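4. O que se entende por mesa limpa

A literatura sobre manutenção doméstica costuma tratar a limpeza de superfícies como um problema resolvido: aplica-se um líquido, passa-se um pano, o pó desaparece. A escala de Asness, ainda a mais citada nos trabalhos sobre interiores habitados, atribui à mesa de jantar uma nota única, dada por um avaliador de pé, a partir de um só lado. Temos dúvidas sobre essa nota. Nos 71 domicílios do levantamento Ister, a mesma mesa recebeu classificações diferentes conforme o lado de onde foi olhada, e a escala não prevê lugar onde registrar a divergência.

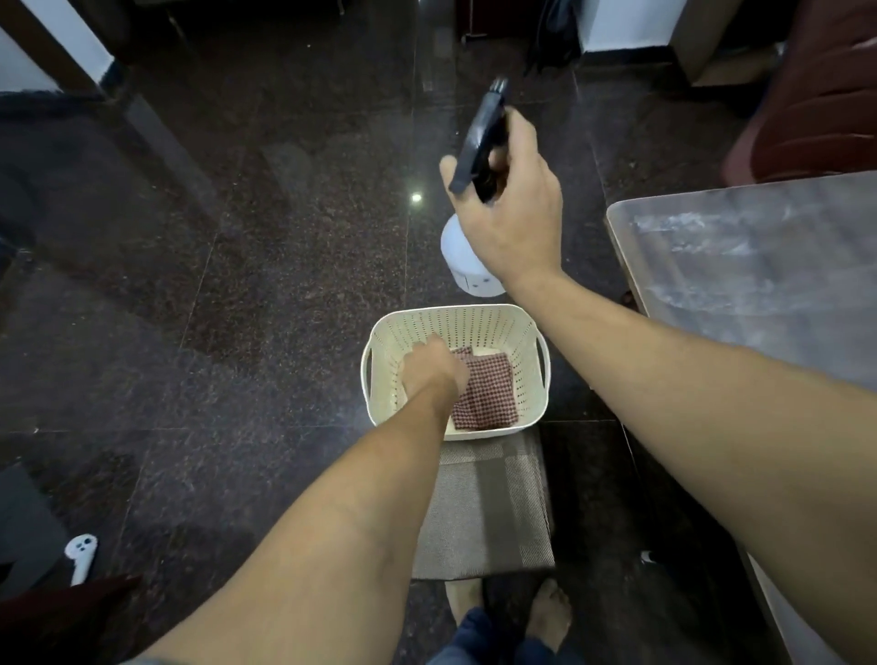 Núcleo de Estudos da Casa e do Cotidiano – Grupo de Trabalho Superfícies e Têxteis

O material mínimo descrito pelos moradores pouco varia: um borrifador, um ou dois panos dobrados, um cesto ou balde para levá-los de um cômodo a outro. O protocolo Nurneck acrescenta a isso uma lista de produtos específicos por acabamento, que quase nenhum domicílio seguia. Não encontramos, nas 222 fichas preenchidas, indício de que a lista fizesse diferença na nota final. Pode ser que faça em outras condições; os autores do protocolo não apresentam comparação que permita sabê-lo, e a recomendação continua a ser repetida em manuais sem que se indique de onde veio.

A ordem das operações também é menos estável do que os manuais supõem. Há quem borrife a mesa inteira antes de tocar no pano e há quem avance por faixas. Pathirana defende a segunda opção com o argumento de que o líquido não chega a secar, mas o ensaio em que se apoia usou placas de 20 centímetros, dimensão que pouco diz sobre um tampo de jantar com cadeiras em volta.
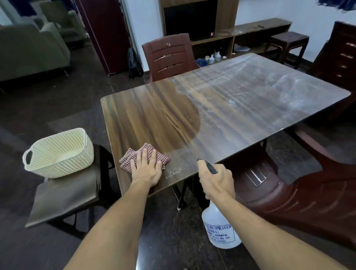

Figura 4. Tampo em tratamento, com borrifador e pano xadrez dobrado.

O critério visual merece a mesma desconfiança. Um tampo escuro denuncia o que um tampo claro esconde, e a nota de limpeza acaba por medir, em parte, a cor do móvel. Na Figura 4, a porção esquerda da madeira aparece lustrosa e reflete a luz, enquanto o restante conserva uma película esbranquiçada de pó e borrifo, com um limite curvo e irregular entre as duas. Um avaliador obrigado a dar nota única teria de escolher uma das metades ou inventar uma média. Acresce que o brilho não equivale à ausência de resíduo: junto à borda da frente persistem pontinhos brancos. Propomos, por isso, que a ficha registre a extensão da área tratada em separado do aspecto.

O segundo problema é o que se põe sobre a mesa. Jogos americanos, toalhas e tampos de proteção transparentes entram na escala de Asness como “acessórios” e ficam fora da nota. A decisão parece cômoda demais. Uma proteção transparente produz reflexos próprios, que o avaliador apressado pode tomar por pó, e um jogo americano alisado com cuidado melhora a impressão do conjunto sem que nada tenha sido limpo por baixo dele.

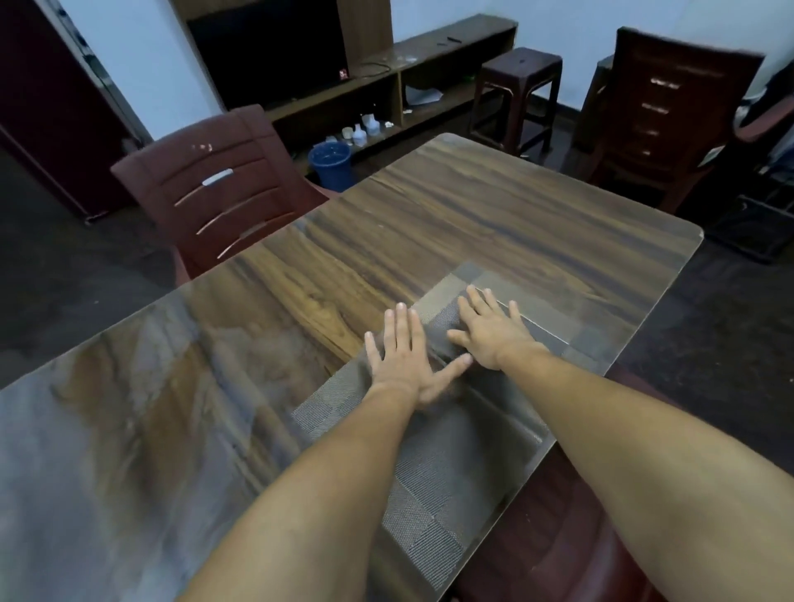 Essa impressão de ordem foi o fator que mais nos incomodou na releitura das fichas de novembro. Os avaliadores escreviam “arrumada” no campo destinado a “limpa”, e o manual de preenchimento, que é nosso, não os impedia. Corrigimos a redação do campo, mas as notas já lançadas permanecem como estavam, e qualquer uso delas como medida de limpeza deve ser feito com essa reserva. A seção seguinte trata das cadeiras e dos assentos, onde a dificuldade é de outra natureza – ali falta até mesmo acordo sobre quais partes devem ser observadas.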